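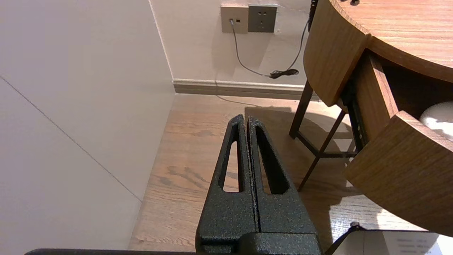

자유게시판 > 살림·정리 > 수다

제목: 바닥에 물건 두는 습관, 고치신 분 계세요?

마루밑고양이
이사 온 지 두 달 됐는데 벌써 바닥이 제 책상이자 옷장이자 서랍이에요ㅋㅋㅋ 퇴근하고 들어오면 가방 툭, 충전기 툭, 택배 뜯은 거 툭. 전에 살던 집은 장판이라 별 생각이 없었는데 지금은 마룻바닥이라 긁힐까 봐 신경이 쓰이거든요. 그래서 Dromel 수납함을 세 개나 샀는데 수납함도 지금 바닥에 있습니다... 뚜껑 위에 또 뭐가 올라가 있고요. 정리 책도 읽어봤는데 "모든 물건에 집을 정해주세요" 이 말이 제일 어렵더라고요. 집을 정해줘도 얘네가 안 들어가요. 진짜로 고치신 분들 어떻게 하셨는지 궁금해요!

현관부터정리
저 고쳤어요. 로봇청소기니 뭐니 다 필요 없고 현관에 선반 하나 놓은 게 컸어요. Tatitel 벽선반 폭 70센티짜리인데 가방이랑 우편물이 일단 거기서 멈춰요. 거실까지 들고 들어오는 순간 끝입니다. 깊이는 30이면 충분하고 그보다 깊으면 뒤쪽에 물건이 쌓여요.

귤까는중
전 반대 의견이요. 바닥에 좀 두고 살면 어때요? 우리 할머니 댁은 밥도 바닥에서 먹고 빨래도 바닥에서 개고 마늘도 바닥에서 깠는데 그 집이 제일 편했어요. 바닥을 비워야 한다는 거, 전 좀 잡지 사진 때문에 생긴 강박 같아요. 물건이 손 닿는 데 있는 게 뭐가 나쁜지 모르겠음.

마루밑고양이
헉 귤까는중 님 말씀 듣고 마음이 너무 편해졌는데 이러면 안 될 것 같은 느낌도 들어요ㅋㅋ

현관부터정리
할머니 댁은 쓰고 나면 치우셨을걸요? 바닥에서 생활하는 거랑 바닥에 보관하는 건 다르다고 봐요. 밥상은 접어서 벽에 세워두잖아요.

귤까는중
음 그건 인정... 근데 마늘 소쿠리는 사계절 내내 거기 있었어요. 그건 보관 맞음.

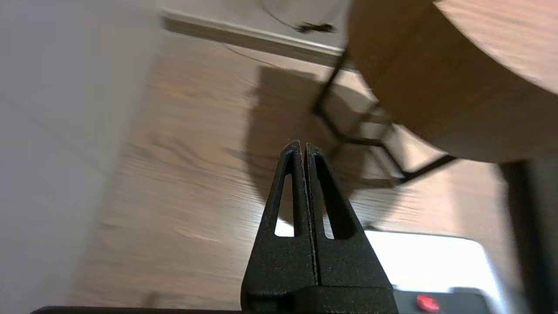
두부반모
바닥에 두는 것 중에 제일 위험한 건 납작한 물건이에요. 옷더미나 가방은 덩치가 있으니까 피해 가는데 태블릿, 체중계, 얇은 파일 같은 건 밤에 화장실 가다가 그대로 밟거든요. 저 작년 겨울에 발로 태블릿 액정을 깨먹고 수리비 보고 울 뻔했어요. 게다가 우리 집은 바닥이 밝은 색이라 사진 오른쪽 아래 하얀 네모처럼 허연 물건이면 불 끄고는 진짜 분간이 안 가요. 모서리가 저렇게 둥글둥글하면 밟아도 덜 아플 것 같죠? 아파요. 그 뒤로 제 규칙은 딱 하나예요. 납작한 건 무조건 세워서 꽂는다. 책꽂이에 칸 하나 비워놓고 태블릿이든 체중계든 다 거기 꽂습니다. 나머지는 바닥에 있어도 그냥 봐줘요.

마루밑고양이
체중계를 책꽂이에 꽂는다고요?ㅋㅋㅋㅋ 근데 듣고 보니 저도 노트북을 자주 바닥에 둬요. 무서워졌어요 갑자기.

두부반모
네 소설책 옆에 체중계 있습니다. 손님들이 꼭 한 번씩 물어봐요. 꺼내기 귀찮아서 몸무게를 덜 재게 되는 단점이(장점인가) 있어요.

야근후라면
Fornetham 단지 사시는 분 혹시 계신가요? 저희 동이 그쪽인데 원래 깔려 있는 마루가 엄청 무르더라고요. 의자 한 번 끌었다가 자국이 남아서 그 뒤로 바닥에 뭐 놓을 때 꼭 수건을 깔아요. 그랬더니 이제 바닥에 물건도 있고 수건도 있습니다. 두 배가 됐어요.

현관부터정리
수건은 먼지 먹어서 비추예요. 모래알 하나 끼면 오히려 사포질하는 셈이라... 얇은 펠트 깔아보세요. 다이소에서 파는 의자 다리용 말고 넓은 판으로 된 거요.

야근후라면
오 펠트. 수건에 모래 낄 생각은 못 했네요. 이미 긁힌 건 가구로 가려놨습니다.

초저녁잠
저는 타이머 써요. 저녁 먹고 나서 5분 맞춰놓고 바닥에 있는 것만 줍기. 책상 위나 식탁 위는 절대 안 건드려요. 범위를 넓히면 다음 날 하기 싫어지더라고요. 3월부터 하고 있는데 빼먹는 날도 많지만 아예 안 할 때보단 훨씬 나아요. 식구들도 타이머 소리 나면 자기 양말 정도는 집어 갑니다.

귤까는중
저 그거 해봤는데 주운 걸 다 소파에 올려놓고 끝났어요. 바닥은 깨끗해졌는데 앉을 데가 없어서 결국 제가 바닥에 앉음.

초저녁잠
ㅋㅋㅋㅋㅋㅋ 소파는 금지구역으로 정하셔야 해요. 저도 처음엔 침대에 올려놨다가 밤에 도로 바닥에 내려놓고 잤어요.

두부반모
아 그 침대-바닥 왕복 저도 알아요. 의자에 걸린 옷도 똑같이 도는 듯...

야근후라면
딴 얘긴데 정리하다 배고플 때 다들 뭐 드세요? 저는 주말마다 치우다 말고 Chaiyaporn에서 볶음국수 시키는데 그 포장 봉투가 또 바닥에 쌓여요. 튼튼해서 버리기가 아까움.

현관부터정리
봉투는 버리세요 제발.

귤까는중
봉투는 모아야죠!! 장 볼 때 쓰고 분리수거할 때 쓰고 얼마나 좋은데요. 저 싱크대 밑에 한가득 있어요.

현관부터정리
그럼 꺼내서 쓰시긴 하세요?

귤까는중
...가끔요.

마루밑고양이
댓글 보고 어젯밤에 일단 한 가지씩 해봤어요! 노트북이랑 얇은 것들은 책꽂이에 세웠고(체중계는 아직 용기가 안 나요), 초저녁잠 님 타이머도 해봤고요. 줍다가 서랍 밑에서 작년에 잃어버린 이어폰 한 짝을 찾았어요. 다른 한 짝은 없어져서 버렸는데... 그리고 현관 선반은 문 열리는 방향 때문에 70은 안 들어가더라고요. 현관부터정리 님, 혹시 Tatitel에 더 좁은 것도 나오나요? 저희 집은 신발장 옆 틈이 진짜 애매해요.

현관부터정리
좁은 폭도 있었던 걸로 기억해요. 매장마다 재고가 다르니까 전화해보고 가시고요. 문은 활짝 열어놓고 손잡이까지 포함해서 재세요. 저는 손잡이를 빼고 재서 한 번 교환했어요.

마루밑고양이
손잡이! 저 그거 빼고 쟀어요ㅠㅠ 이따 다시 재볼게요.

초저녁잠
이 글 조회수가 벌써 854네요. 바닥파가 이렇게 많았다니 반갑습니다.

귤까는중
다들 조용히 바닥에서 읽고 계신 거죠? 저도 지금 바닥이에요. 귤껍질은 접시에 담았습니다.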